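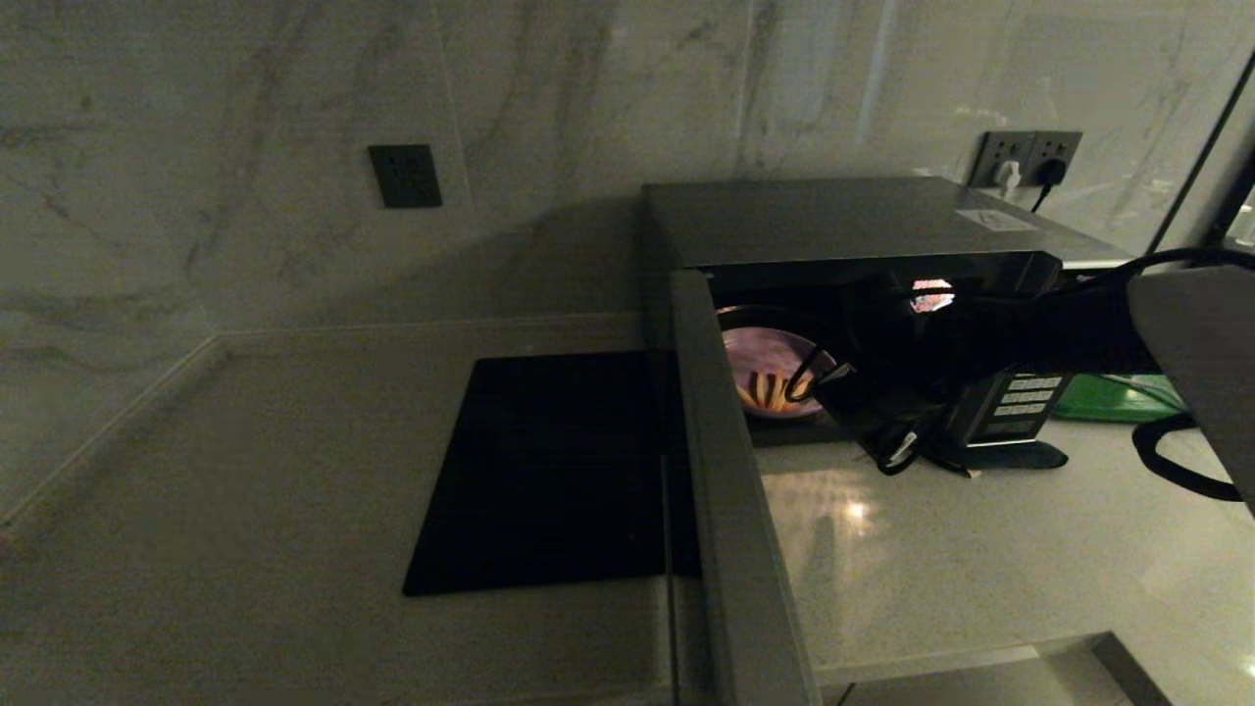
Jedent Shared Kitchens Program
Progress report to the Bouzid Fund, second reporting period

Submitted 18th August

1. Purpose of this report

This report sets out progress on the reheating and small-appliance strand of the Jedent program between March and the present date. It covers the kitchens at Zitau House and Soreck House, the use made of the grant in each, and the work that remains before the final report. Expenditure is reported separately in the financial return.

2. Background

The residents' survey submitted with our first report found that most weekday meals in both buildings are reheated or cooked from frozen in small portions. Full ovens were being run for a single plate of food, and residents asked for equipment that could be used quickly and cleaned easily. The Fund agreed that the remaining equipment budget should be directed to microwave ovens, counter space and clear guidance on use.

3. Work completed

Both buildings now have microwave ovens in service on the kitchen counters. A total of 34 kitchens have been fitted, and 32 of these have passed the electrical and layout check. The 2 outstanding kitchens are both at Soreck House, where the wall outlets have to be moved before the check can be repeated.

The pale gray stone countertops and marble-patterned walls have been kept wherever they were sound. This was a change from the original plan, which allowed for replacement throughout. The saving has been moved to the outlet work described above, as agreed with the Fund.

The household guidance has been rewritten as a single sheet. It covers suitable dishes, portion size, standing time and the cleaning of the turntable. Fries and other small frozen items were the foods residents asked about most often, and the sheet now advises spreading them in a shallow pile on a round plate and checking them partway through heating. Residents are also asked to keep the top of the oven clear.

4. Use and feedback

Residents returned 229 comment cards during the period. The new ovens were well received, and the most frequent positive remark concerned the time saved in the evening. Complaints fell mainly under two headings: the texture of potato products, which many residents find softer than they would like, and the lighting above the counters, which is considered too weak for reading packaging.

The first point cannot be fully resolved with the present equipment – a microwave oven will not crisp food as a conventional oven does – and the guidance sheet now says so plainly. The second is being priced. Under-cabinet lighting was not part of the original award, and we will write to the Fund before committing any money to it.

5. Risks and delays

The outlet work at Soreck House depends on a shutdown of the supply to one floor, for which the building owner requires written notice. Notice has been given. Should the work slip, residents of the affected floor will continue to use the kitchen on the floor below.

6. Next period

We will complete the outlet work, repeat the outstanding checks and issue the guidance sheet in large print. A short follow-up survey will be carried out in both buildings using the same questions as before, with one added question on lighting. The results will be included in the final report, together with the maintenance schedule requested by the Fund.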